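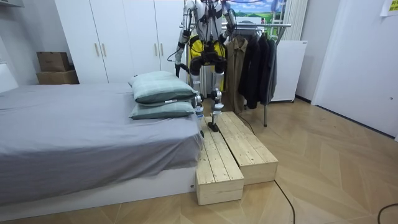 Da-eun Ma wrote in to ask why she has to go to sleep every single night, and whether a person could save it all up for the weekend and do it in one go.

Question 768: Why do we sleep?

From the Chow Question Box, for readers in the upper elementary grades
Answered by Li-hua Yuen

The short answer to Da-eun is no, you can't save it up. If you miss sleep during the week you will probably sleep longer on Saturday, and you may feel better for it, but your brain and body need sleep on the other days too. The long answer takes up the rest of the page.

What is sleep?

Sleep is a kind of rest in which you stop noticing most of what goes on near you. Your eyes close. Your muscles relax. Your breathing slows down and becomes more even, and so does your heartbeat. Your body gets a tiny bit cooler than it is in the daytime.

You are not switched off like a lamp. Your heart keeps pumping, your lungs keep working and your stomach goes on with dinner. Your brain is busy as well. Scientists can measure this by sticking small sensors to a sleeper's head. The sensors pick up very weak electrical signals from the brain, and a computer draws them as wavy lines. When you are awake the waves are small and close together. In deep sleep they are tall and slow.

Your ears still work while you sleep. A loud noise can wake you, and so can a quiet one if it matters to you. Many people will sleep through a passing truck and wake up when somebody says their name.

The stages of sleep

Sleep is usually divided into four stages.

Stage one is the start. You are drifting off. If somebody wakes you now, you may say you weren't asleep. Some people feel a sudden jerk in a leg or an arm during this stage, as if they had missed a step on the stairs. It's called a hypnic jerk and it is normal.

Stage two is light sleep. Your body settles down more and it takes a bit more noise to wake you. People spend a large part of the night in this stage.

Stage three is deep sleep. It is hard to wake someone from deep sleep, and if you do, they may be confused and grumpy. Early in the night a stretch of deep sleep can last up to 40 minutes. Children get more deep sleep than adults do. Your body does a lot of its growing and repair work at this time.

The fourth stage is called REM sleep. REM stands for rapid eye movement. Under the closed lids, the eyes dart from side to side. The brain waves look much more like those of a person who is awake. You have most of your clearest dreams in this stage.

When you have gone through the stages, you go through them again. It happens several times a night. There is more deep sleep in the first part of the night and more REM sleep toward morning - so if your alarm clock wakes you in the middle of a dream, it has probably interrupted REM sleep.

What is sleep for?

Scientists have not finished answering this. They do know several things that happen in sleep and don't happen so well without it.

Growing. The body makes a substance called growth hormone. A hormone is a chemical message that travels in the blood. Growth hormone tells your bones and muscles to grow, and a lot of it is released during deep sleep.

Repairing. When you scrape your knee or use your muscles hard, your body has to fix small damage. It does this in the day too, but sleep helps.

Fighting germs. People who don't sleep enough catch colds more easily. You may have noticed that when you are sick you want to sleep more than usual.

Remembering. During the day you take in a huge amount of information. At night your brain sorts through it. Useful things are stored more firmly and some of the rest fades. If you practice a piano piece in the evening, you may play it better the next day, even though you haven't touched the piano in between.

Cleaning. Brain cells make waste as they work. In sleep, fluid seems to move through the brain and carry some of the waste away. Scientists are still studying how this works, and they don't agree about all of it.

How does your body know when it's bedtime?

There are two things that make you sleepy.

The first is how long you have been awake. While you are up and about, a chemical called adenosine builds up in your brain. The more there is, the sleepier you feel. When you sleep, it goes down again. A long nap late in the afternoon uses up some of your sleepiness, and then you may lie awake at bedtime. Most children stop taking regular naps by the time they are 5.

The second is your body clock. It is a very small group of cells deep in the brain, and it follows a cycle that is close to one day long. Light sets it. Morning light tells the clock that the day has started. When it gets dark, the clock sends a signal to make melatonin, a hormone that tells the body night has come.

Bright light in the evening can confuse the clock. This includes light from a tablet or a phone held close to your face. What is on the screen can keep you awake too, if it's a game you want to win.

If you fly a long way east or west, your body clock stays on home time for a few days. You may be wide awake at night and want to sleep at lunch. This is jet lag.

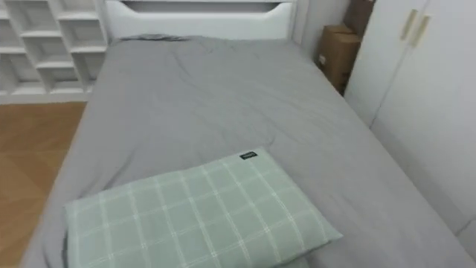
A bed with gray bedding and a white headboard.

Where people sleep

People have slept on all sorts of things. Long ago they used piles of grass and leaves. Later there were cloth bags stuffed with straw, which had to be shaken out and filled again when the straw went flat. In some countries people sleep in hammocks, and in others on a thin mattress that is rolled out on the floor at night and put away in the morning. Mattresses with metal springs inside are fairly new in history.

A good place to sleep is dark, quiet and a little bit cool. The reason for cool is that your body lets its temperature drop when it falls asleep. A very hot room makes this harder. Blankets don't make any heat themselves. They trap the warm air that comes from you.

So-ying Su asked us last February why a bed feels cold when you first get in. The bed is at the same temperature as the room, and your skin is warmer than that. Heat moves from your skin into the sheet, and you feel the heat leaving. After a few minutes the sheet has warmed up and the feeling goes away.

Do animals sleep?

Nearly all the animals that scientists have looked at have some kind of sleep or rest.

Dolphins have to come up to the surface to breathe, so they sleep with one half of the brain at a time. The other half stays awake. Some ducks do this as well. A duck at the end of a row can keep one eye open to watch for danger.

Horses can doze standing up. Their legs have a way of locking so that they don't fall over. For REM sleep they need to lie down.

Koalas sleep for most of the day and night. Their food is eucalyptus leaves, and these don't give them much energy. Elephants in the wild sleep very little and spend a great deal of the day eating.

Fish don't have eyelids in the way we do, so most of them sleep with their eyes open. Even fruit flies sleep. If you keep a fruit fly awake at night, it will rest more the next day.

What about dreams?

Everybody seems to dream, including people who say they never do. We forget most dreams soon after waking. If you want to remember yours, keep a notebook next to the bed and write down what you can before you get up.

There are many ideas about what dreams are for. They may be part of the way the brain sorts memories. They may help us practice for things that worry us. Nobody has proved it yet.

Bad dreams are common in children and they usually become less common as you get older. If you have the same one often, or if you are afraid to go to bed, talk to an adult you trust.

Words to know

Adenosine: a chemical that builds up in the brain while you are awake and makes you sleepy.
Body clock: cells in the brain that keep track of day and night.
Hormone: a chemical message carried in the blood.
Melatonin: the hormone that tells your body it is night.
REM: rapid eye movement, the stage of sleep with the clearest dreams.

Something to try

Keep a sleep diary for a week. Each morning, write down when you went to bed, when you woke up and how you feel. Do it at the same time every day, before breakfast if you can. At the end of the week, see whether the days you felt tired came after the short nights. Cheng-en Su tried this with his class in Wurnach, and they made one big chart for the wall.

Next in the Question Box: Oi-ling Ng wants to know why yawning is catching.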